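Gripper comparison on the two-arm cell: Levard and Zuron fingers
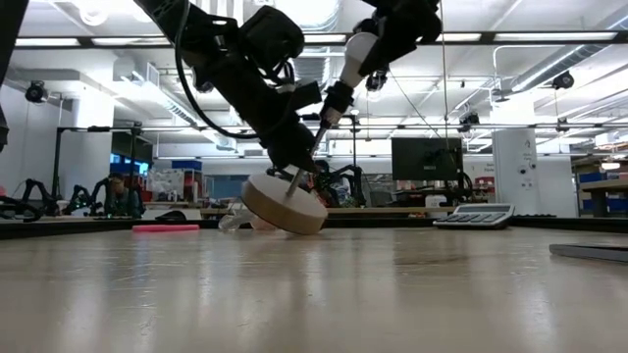
The comparison of the two finger sets has reached its second stage, and the results so far are given below for groups planning to book the cell in February. The first stage used blocks and cylinders and told us little, as both sets held everything. The second stage uses household objects that need two arms, or that are awkward enough for a second arm to help. The lamp with the screw-in bulb has been the most useful of them.

The lamp task is run in two versions. In the first, one arm holds the lamp body while the other takes hold of the bulb, turns it out and lays it on the table. In the second, the bulb is put back. The lamp may be held upright or tipped, at the operator's choice. Phyllis Blackburn wrote the task sheet and scored the runs. A run counts as complete when the bulb is out (or seated) and neither arm has lost its hold on the way.

Across all objects we logged 697 runs, shared between the two sets. Each operator did blocks of 30 with one set before changing over, and the order was swapped between operators.

Levard set. Stiffer fingers with a narrow pad. Better on thin rods and on anything flat, including the edge of a calculator. On the bulb the contact patch is small and the glass tends to turn inside the grip once the thread tightens. Raising the grip force helps, but Sugeng Tarigan has set an upper limit for glass and this should not be changed without asking him.

Zuron set. Softer pad, wider contact. The bulb is held well through a full turn of the wrist. The fingers flex under side load, so the tip position reported by the controller differs from the true one by up to 2 mm. For removal this does not matter. For putting the bulb back it does, and most of the failed insertions were cross-threaded starts.

Changing a set takes 5 minutes per arm, plus recalibration. Mixed fitting – Levard on the holding arm, Zuron on the turning arm – was tried at Halvard Öberg's suggestion and gave the fewest dropped holds. It will be the default fitting until further notice.

Two controller points. The wrist torque reading drifts during long blocks and should be zeroed at each change of object. The Heveck driver must be restarted after a finger change, or it keeps the old opening width.

Noreen Duggan keeps the booking sheet. Run logs and the task sheets are in the shared folder under Giáp, sorted by object.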